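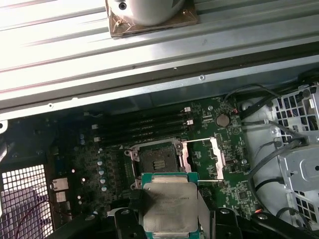
Open computer case with the green motherboard and four empty memory slots.

Skadent Repair Notes Corpus

README for version 6

Skadent is a collection of short written notes made by people who repair and maintain office computers. It contains 2395 notes in English. Every note is between one sentence and one page. The notes were written during normal work and later cleaned for use in text research, mainly for studying how workers describe faults, parts and repairs in their own words.

The collection is maintained by Naima Bensaid and Zineb Ouali. Questions about the content should go to Naima, and questions about the file format to Zineb.

What is in the package

notes.tsv: the notes, one per line, with their fields
splits.tsv: the assignment of each note to train, dev or test
glossary.txt: abbreviations used by the writers, with the full form
changes.txt: the history of versions
removed.txt: the identifiers of notes which were taken out, without their text

All files are UTF-8 with Unix line endings. The tab character is never used inside a note. Where the original text had a tab, we replaced it by one space. Line breaks inside a note are written as a backslash followed by the letter n, so please convert them back before you measure sentence length.

Fields in notes.tsv

note_id: a number which stays the same in all versions
site: one of Idov, Ukatix or Fawzy
writer: a code, not a name
fault_type: one of 9 labels, see the next section
text: the note itself
edited: yes or no

The field edited is "yes" if we changed anything besides spaces and line breaks. In most of these cases we removed a telephone number or the name of a customer. The removed part is replaced by a word in square brackets, for example [phone] or [customer].

Fault types

The labels are: power, memory, storage, display, cooling, network, board, software, unclear. The label describes the fault as the writer understood it at the end of the note. If a technician first suspected the memory and then found a bad power supply, the label is power. This rule was discussed for a long time between us, and not all annotators liked it. Doaa Mansour preferred to keep both the first and the last suspicion, and she has a good argument, but it would require to label the whole collection again.

The label "unclear" is used for notes which stop before any result. An example is "swapped both sticks, same beeps, will look again after lunch". Please do not treat this label as noise. Unfinished notes are a normal part of this kind of writing, and for some questions they are the most interesting part.

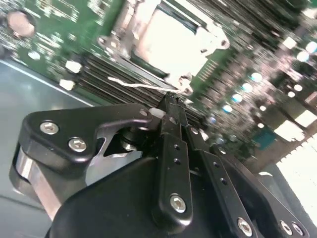 How the notes were collected

The three sites are repair shops of different size. At Idov the technicians typed their notes in a ticket system, and these notes are the most complete. At Ukatix they used a shared text file for each week, so we had to separate the notes by hand. At Fawzy the notes were on paper, and Nesma Kabbaj typed all of them. She kept the spelling of the writers, also where it was clearly wrong, and marked words she could not read with [illegible].

All writers gave written permission. Two of them later asked us to take their notes out, and we did this in version 5. Before that change the collection had 2466 notes. If you have a copy with this larger number, please delete it and download the new one. Results from the two versions should not be compared directly.

Annotation

Each note was labeled by two persons independently. When they did not agree, Thenmozhi Marar read the note and decided. She worked as a technician before and could often understand a short note where the rest of us were guessing. The pair of labels which was confused most often is memory and board. A machine that does not start with a module in one slot but starts with the same module in another slot can be described with either label, and the writers themselves are not consistent. We settled on board if the note says clearly that the slot is the problem, and memory in all other cases.

Known problems

The distribution of labels is not balanced. Power and storage are much more frequent than network.

Several writers copied sentences from their own older notes. We removed exact duplicates, but near duplicates are still there. The splits are made by writer, so a copied sentence should not appear in both train and test.

The glossary is incomplete for Fawzy. Some abbreviations were only used by one person, and we could not ask him anymore because he had left the shop.

"Reseated" is spelled in many ways. We did not correct it.

Use and license

You can use the collection for research and teaching. You can share changed versions if you keep this file with them and say what you changed. Please do not try to find out who the writers are. The collection should also not be used to judge the quality of work of a person or a shop, as the notes were never written for this purpose.

Changes in version 6

Fixed the line endings in splits.tsv
Added the missing glossary entries for Ukatix
Corrected the site field in a group of notes where Idov and Fawzy were exchanged
Renamed the label "disk" to "storage"

The next version is planned for October. Corrections should reach Zineb before then, with the note_id and the proposed change on one line.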